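Workshop notebook, December, started 7:40 in the morning

Tie wire for the Uvberg slab. Before we order for the whole job I wanted to compare the wire we have now with the sample coils from Rornutar. Both are black annealed, both are sold as the same gauge. I write down what I did so that the next person does not have to repeat it.

First the old wire. I cut lengths from the outside of the coil and from the inside, because last month the inside felt harder. I still have this impression. The outside wire closes well with three turns of the hook and stays flat. The inside wire wants to spring back a little, and on the fourth turn it broke at the neck two times one after another. It can be that I pulled too much on the hook. I repeated with less pull and it held, but then the tie was not so tight and the crossing bar could be moved with the thumb.

The Rornutar wire is softer. It makes a nice round twist and the cut ends can be folded down with one finger, which the people who kneel on the mat will like. My doubt is for the saddle ties at the wall starters, where the bar is heavy and hangs on the wire until the next lift. I made 28 saddle ties on the test mat and left them with the bar loaded over lunch. When I came back, two had opened. Both were at the left corner, where I had started and was still using the short lengths. I don't want to blame the wire for this.

Note for the test mat: the corner bars have loose rust on them, and it makes the tie feel tighter than it is. Brush them before the next round.

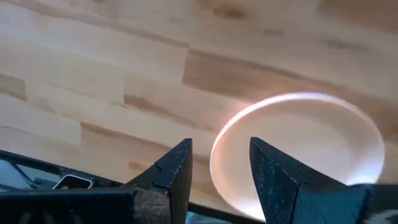
Bench top, light butcher-block wood.

After lunch I tried the double loop ties from the box marked Lu. The loops are closed properly and I found no sharp ends. With the spinner they go fast, I would say twice as fast as cutting from the coil, but I did not take the time with a watch, so please don't use this in the offer. The bag says 200 pieces. The length is good for two thin bars. For two thick bars it is too short, the loops come too near to each other and the hook slips out. We need the next length up for the beams and can keep this one for the slab.

The spinner itself: the Bresto handle is turning heavy again. I took it apart, cleaned the old grease out and put in new, a very small quantity. It is better now but there is play in the bearing which was not there in summer. If somebody wants to use it on site, take also the plain hook with you. I put the spare hook tip in the drawer with the side cutters, in a paper envelope, please leave it in the envelope.

About storage. Three coils on the lowest shelf have got surface rust on the side against the wall. The wire under it is still fine and I would use it, only not for anything where the concrete stays visible, because the cut ends leave brown points after the first rain. I moved these coils to the front with a strip of yellow tape. New coils go on the upper shelf, in their wrapping until we need them.

What I would order: Rornutar wire for the slab mats, 20 coils to begin with, and we keep the present wire for the walls until I have repeated the saddle test with proper lengths. Double loop ties in the longer size, one box for trying. I have not asked for the price of the longer size yet.

Open points
- repeat saddle ties, all lengths the same, bars brushed, load left overnight
- ask Rornutar if the sample coils come from the same batch as the delivery would
- bearing for the Bresto spinner, look if it can be bought alone
- one more pair of side cutters, the old pair leaves a burr and I cut my glove on it - the glove is in the bin, I took a new pair from the cabinet

Stopped at 4:15. The test mat is still on the trestles, please don't cut the ties from the right half, I want to look at them again tomorrow.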